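Drucken | Per E-Mail senden

Zwischenbericht an die Fuchs-Stiftung
Projekt »Elidar«, Ganztag an der Gesamtschule Cerkenmont
Stand: 20. Oktober 2024

Liebe Frau Pumphrey,

seit September läuft unser Nachmittagsangebot nun an vier Tagen in der Woche, und ich freue mich sehr, Ihnen (diesmal sogar pünktlich!) davon erzählen zu dürfen. Angemeldet sind 80 Kinder der Klassen fünf und sechs, aufgeteilt auf Lernzeit, Leseclub und offene Spielrunde. 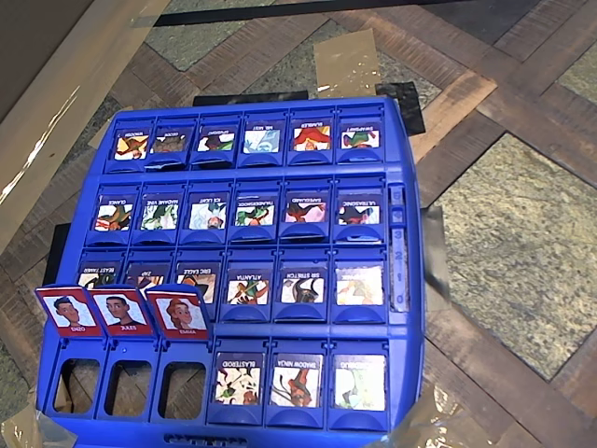 Reicht die bewilligte Förderung bis zum Schuljahresende?
Nach heutigem Stand bleibt eine Lücke von 1337 Euro, die wir über den Schuletat decken möchten; die Zusage der Schulleitung liegt mündlich vor.

Am meisten Freude macht uns der Leseclub. Angefangen haben wir mit einer kleinen Runde, inzwischen sitzen dort regelmäßig 30 Kinder, und manche bleiben, bis der letzte Bus nach Rundorside fährt. Was uns noch fehlt, sind Bücher für diejenigen, die erst seit kurzem Deutsch lernen, 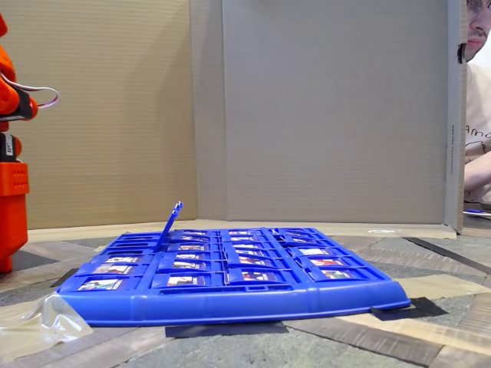
und zwar vor allem solche mit kurzen Kapiteln, die trotzdem nicht nach Kleinkind aussehen. Eine Liste haben wir mit der Fachschaft Deutsch zusammengestellt, sie liegt dem Bericht bei. Für die Anschaffung sind 200 Euro vorgesehen.

In der Lernzeit hakt es dagegen noch ein wenig. Mathematik und Englisch sind gut besetzt, doch donnerstags
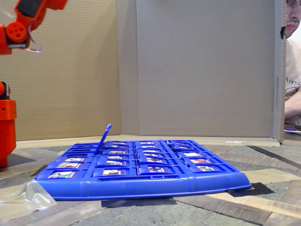
fehlt uns weiterhin eine zweite Lehrkraft, sodass wir zwei Gruppen zusammenlegen mussten. Das geht, aber es wird laut, und wer Ruhe braucht, zieht mit seinem Heft in die Bibliothek um. Wir haben die Stelle noch einmal ausgeschrieben.

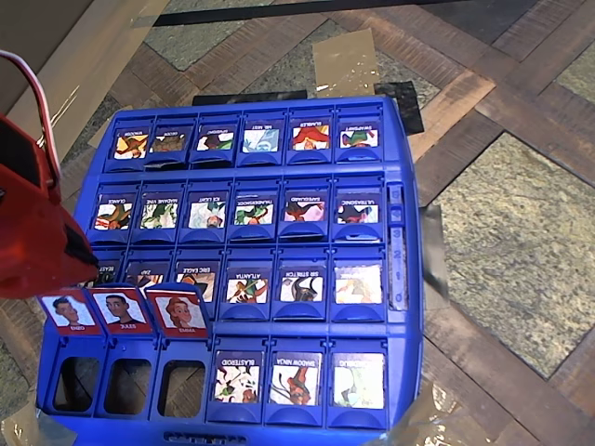
Janelle Calimlim wünscht sich für das zweite Halbjahr, dass die Klassenleitungen früher erfahren, woran ihre Kinder nachmittags arbeiten; ein kurzer Wochenzettel würde ihr schon genügen. Das probieren wir nach den Ferien aus, zunächst in der fünften Klasse.

Den Verwendungsnachweis schicke ich gesondert. Ihnen und dem ganzen Haus herzlichen Dank und liebe Grüße aus Cerkenmont

Ihre Projektleitung »Elidar«

Drucken | Per E-Mail senden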